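Listas > Edificios antiguos > Humedades y juntas
Lectura: 2 min

Asunto: Re: mortero de cal para muro interior
De: Simone Prado
Fecha: 2021-03-04

Hola a todos:

Perdonen mi español, escribo despacio y con diccionario.

Maxine Cosgrove escribió:
> En febrero rejuntamos 14 metros con cemento gris y ya
> se desprende la cara de algunos ladrillos. ¿Conviene
> quitar todo o esperar al verano?

Maxine, yo no esperaría. El cemento es más duro que el ladrillo viejo, y la humedad busca salida por la pieza. En Josstead quitamos la junta a mano, con cincel estrecho — la amoladora rompe los cantos — y rellenamos con cal hidráulica Himora en dos capas.

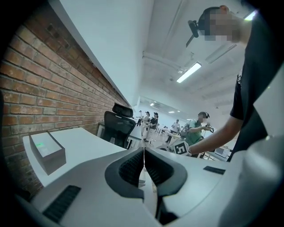
Magalhães opina que dos capas son pocas si la junta es profunda, y que él deja pasar 11 días entre una y otra, con arpillera mojada encima.

Sobre el precio: pagamos 3756 euros, con la arena incluida. La oferta de Stallska era de 3829, pero con cal aérea. ¿Alguien la ha usado en un interior con poca ventilación?

Saludos cordiales,
Simone

Comentarios

maxine_c: Gracias, empiezo por la esquina más dañada.

rtorres: Cuidado con la arena, que sea lavada.

Lino: Con cal aérea tardamos más de 14 semanas en poder pintar.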